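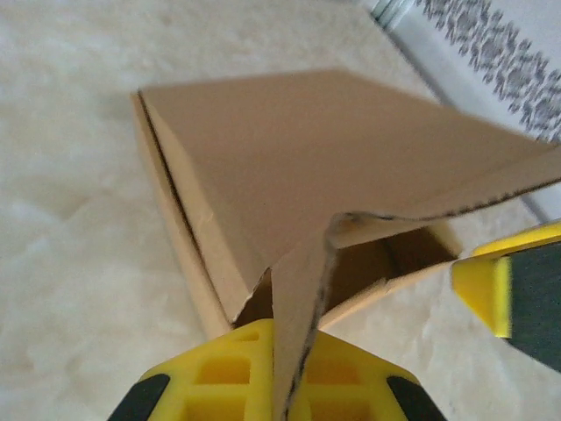 Vol. 2, p. 340

**Corrugated fibreboard** is a layered paper material used mainly for boxes and other packaging. In its commonest form, single wall, a fluted sheet (the medium) is glued between two flat sheets (the liners). In everyday speech it is called cardboard, a term the trade avoids as it also covers solid board.

## Structure

The flutes act as a row of small arches. They resist crushing across the thickness of the board and, when they run upright in a finished box, carry much of the stacking load. Double wall board has two mediums and three liners — it is used for heavy goods and export cases.

Flute sizes are known by letter. The letters follow the order in which the sizes were introduced, so B flute is smaller than C flute, and C flute is smaller than A flute. E flute is finer than all three and takes print well.

## Liners

Kraft liner is made chiefly from new softwood fibre and is light brown unless bleached. Test liner contains mostly recycled fibre. It is cheaper and weaker, and is often used on the inner face.

## Manufacture

The medium is softened with steam and passed between toothed rolls. Starch glue is applied to the flute tips, and the first liner is pressed on. The second liner is added further down the machine, after which the web is dried, scored, slit and cut into sheets.

## Creasing

Fold lines are pressed into the board before the box is made up. A crease that is too shallow leads to a fold that wanders off line; one that is too deep may split the liner. Hinged lids need particular care, as the same line is bent many times. The Brustley pattern, a one-piece box with a hinged lid, has a double crease at the back edge for this reason.

## Effect of moisture

Board loses strength as it takes up water from the air. The Umach works at Nigam stores finished sheets for 44 hours before testing, and rejects any batch in which more than 2 sheets in 30 fail the edge crush test.

## See also

- Flarkaretti fold
- Paperboard
- Solid board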